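Rukon two-arm desk kit

Rukon is a set of two small robot arms for a home table or a shared workshop. I build each kit in my workshop in Flakcombe, and I test it with my own hands before it is packed. Each arm comes with a parallel gripper, a cable and a power supply. The price is 900 for the pair, or 600 for one arm.

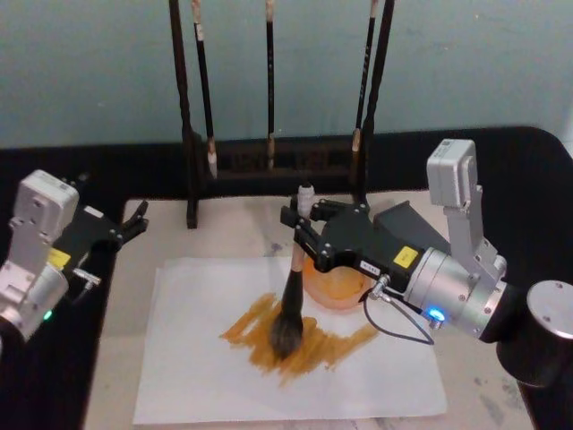
Brush work on paper, right arm. The brush rack is behind the sheet.

For thin handles, please close the gripper slowly and set the force low. The printed manual has nine exercises, and brush painting is the last of them. Spare fingers are sold separately, part 364. Orders made in August are sent in September.

Questions about the kit: Gizella Hegedűs, Rukon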